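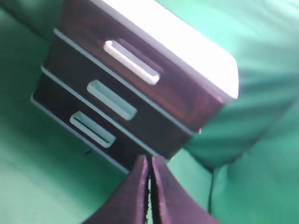

A reader writes that she has owned three sets of little drawers in her life and every one of them turned into a junk drawer inside of a month, and could we please talk about how to keep that from happening before she gives up and buys a shoebox.

Oh, I do sympathize! I have a soft spot for small drawer cabinets, the kind that sit on a desk or a counter or the shelf over the washer, and I have ruined a few of them myself by being in too much of a hurry. You bring the thing home, it looks so nice and clean, and by suppertime you have swept the whole counter into the top drawer because company is coming. After that it never recovers. So let me tell you what works at our house, and you can take whatever part of it suits you.

Start with what goes in, and do it before the cabinet is even on the shelf. I lay an old towel on the kitchen table and put out everything I mean to store, and then I walk away and have coffee. When I come back I can usually see that half of it belongs somewhere else. The spare house key wants to be on a hook. The birthday candles want to be with the cake things. The foreign coins, well, I have moved those coins through four houses and I still don't know where they belong, but it isn't with the tape.

Then give each drawer a job you can say in one breath. With three drawers, mine go like this: the top one is for what I reach for every day (pens that write, the good scissors, tape, the little notepad), the middle one is for mail and stamps and the checkbook, and the bottom one is for things I need maybe once a month, such as batteries and the picture hooks. If I can't say what a drawer is for without the word "and" showing up five times, I take something out. Yes, I know I just used it a few times myself. Be kinder to yourself than that rule sounds.

Liners

Do line them. A plastic drawer is slippery, and everything slides to the back each time you open it, so you end up fishing around with your fingers for a paper clip. I cut mine from the grippy shelf liner that comes on a roll, and I make the pattern first out of newspaper. Press the newspaper into the drawer, run your thumbnail along the bottom edge all the way around, lift it out and cut just inside the crease. Lay that on the liner, trace, cut, done. Felt is lovely too, especially for jewelry or watch parts, but it does hang on to crumbs and pencil shavings, so I wouldn't use it in the kitchen.

For dividers I am not proud. I have used the bottoms of tea boxes, matchboxes, the lid of a soap dish, and the plastic tray out of a package of cookies. My sister-in-law gave me a set of the Viseck clip-in dividers, and they are very handsome and do stay put, but you have to measure for them, and I got mine wrong and had to trim them on the back porch with a hacksaw. The tea boxes cost nothing. Cut them a little lower than the drawer is deep or they will catch on the way in, and you will say something in front of the grandchildren.

Glossy dark fronts and how to keep them nice

Dark shiny drawer fronts look very smart with a bit of white trim, and they show every single fingerprint! Dust too, and the lint from whatever you dusted with. Please don't use paper towels on them. Over the years they leave a haze of tiny scratches, and on a dark finish you see it whenever the lamp is on. Use a soft cotton cloth, an old undershirt is perfect, dampened with warm water and one drop of dish soap. Wipe, go over it again with plain water, and dry right away with a second cloth, going in one direction. I skip the furniture polish on plastic altogether; it makes a greasy film and then the dust really settles in.

A white top is a different animal. It won't show dust nearly so much but it will show a coffee ring, a pen mark, and the orange stain from a rusty can if you set one down wet. For most of that, a paste of baking soda and water on a fingertip, rubbed very lightly, will do it. Try it on the back corner first. For ballpoint I dab with a little rubbing alcohol on a cotton swab, and I keep it well away from the dark part, having once dulled a patch on a radio that way and looked at it for years afterward.

Recessed handles are my favorite kind, because nothing sticks out to snag your sleeve, but my goodness, they do collect fluff. A dry toothbrush gets into the slot and around the rim. If there is something sticky in there (there was jam in mine, don't ask), wrap the damp cloth over the handle of a butter knife and run it along the groove. I do ours on Thursday while the beans are cooking, though I'll admit there are Thursdays when it's only the beans that get done.

When a drawer sticks

Take it all the way out and look at the sides before you do anything else. Nine times out of ten there is a receipt folded up behind it. If it's clean and still drags, rub a plain white candle along the runners and slide it back and forth a few times. A dry bar of soap will do the same in a pinch, but it gets gummy in a damp room. Cooking oil is a mistake, and I say that from experience.

A light cabinet also likes to scoot backward when you push a drawer shut. Four felt or rubber dots underneath will cure it, and so will putting the heaviest things in the bottom drawer. Heavy at the bottom is a good habit anyway, so that it doesn't tip toward you when the top drawer is pulled all the way open. And if you ever carry it to another room, run a strip of painter's tape down the front over all the drawers first. I carried one up the stairs at the Drillcombe house without doing that, and we were finding thumbtacks until May.

As for keeping it from going back to junk, which is what the question was to begin with: leave a little space. I don't fill any drawer past the point where I can see some liner. There also needs to be one spot that is allowed to be messy, and for us it's a chipped blue bowl by the back door. Anything with no home goes in the bowl, and when the bowl is full I sit down with it and the radio and sort it out. Some of it gets put in the drawers where it belongs. A good deal of it goes in the trash, and the coins go back in the bowl.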